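Search this site Enter keyword Go

The Case for Keeping Snacks in Their Own Cans

Oct 26, 2025
By the Botmont Pantry Desk

Household advice on pantry storage has settled into a single recommendation: remove food from its packaging at once and place it in matching clear containers. The practice is sound for flour, rice and dried beans, which arrive in bags that tear and spill. It is less sound for snacks sold in rigid cans, and this publication takes the view that such cans should, in most homes, be left alone.

A can is already a container. It stands upright on a shelf or lies on its side in a drawer, and its shape protects thin, brittle food from the weight of whatever is set beside it. A household that empties one into a square bin exchanges a fitted package for a loose one. The bin must then be washed, dried and labeled, and the contents are often broken by the time they are served.

There is also the matter of identification. Packaging is designed to be recognized at a distance, and members of a household rely on that more than they may realize. A deep purple can with large orange Chinese characters can be picked out from across a kitchen, even by a person who does not read Chinese. A clear bin of pale chips offers no such help. It also discards the ingredient list and the date, both of which matter to anyone who shops for a guest with an allergy.
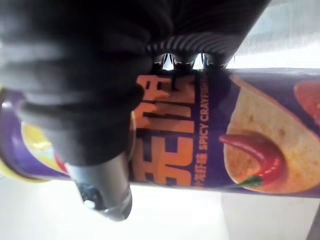

What the Matching Set Costs

Readers in Tilville have written to ask whether the modular bins sold under the Deseo name are worth the expense. Our answer is that they are well made and that most kitchens need very few of them. A pantry of ordinary size can be put in good order with 2 shelves set aside for cans, a low tray to keep them from rolling, and bins only for goods that come in bags.

The Vrabec system, which assigns every item a position and a printed label, asks more of its users. It suits a large household with settled habits. In a smaller one, the labels fall out of date within weeks – the family buys a different flavor, and the bin continues to announce the old one.

We recognize that appearance has value. A shelf of mixed colors will not please every eye, and some readers find a uniform pantry restful to use. They are free to arrange it so. Our objection is to advice that presents decanting as a duty and treats a sturdy, well-marked can as clutter.

Cans of the same size should be grouped together, with the oldest date in front. An opened can belongs at the end of the row, where it will be finished first.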